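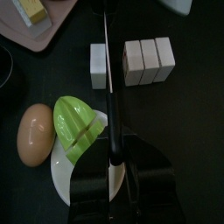

Kragh Flellov 3 review: a mid-range phone with a very good battery

By Guido Messina
July 29, 2026

Kragh has kept the Flellov line simple. There is one size, one camera layout and a choice of two colors, gray or dark green. The Flellov 3 costs $700 unlocked, the same as the model it replaces, and I have been using the gray one as my only phone.

Design and screen

The back is matte and doesn't pick up fingerprints much. The power button has moved to the left side, and I kept pressing volume down by mistake for the first few days. The screen is bright enough to read outdoors at noon. Auto brightness is slow to react when you walk indoors, and I ended up setting it by hand most evenings.

The fingerprint reader sits too low on the glass. It works, but you have to shift your grip to reach it.

Performance

Maps, email, video calls and a few dozen browser tabs gave it no trouble. Longer games make the top half of the phone warm, and after a while you notice dropped frames. Kragh's software comes with a news app and a shopping app that can be turned off but not removed. I don't like that at this price.

Battery

I took it off the charger at breakfast and still had 24 percent left at the end of the second day. That was with the screen on a lot and no power saving. Charging is slower than on the Rendedby phone I used before. There is no charger in the box, only a short cable.

Camera

Daylight photos are sharp and the colors look natural. Indoors, the main camera holds up well, while the wide camera goes soft in the corners. My colleague Lenuța Sârbu tried the portrait mode and found it cut off loose hair on nearly every shot. Video is steady if you're standing still, less so when walking.

Calls and signal

Call quality is fine. The speaker is loud but thin. I lost signal in the same parking garage where every phone loses it.

Updates

Kragh promises security updates until December 2030. The last Flellov got its patches late, so check how this one is doing before you buy.

Pros: battery life, daylight photos, readable screen
Cons: preinstalled apps, slow charging, fingerprint reader position

Rating: 3 out of 5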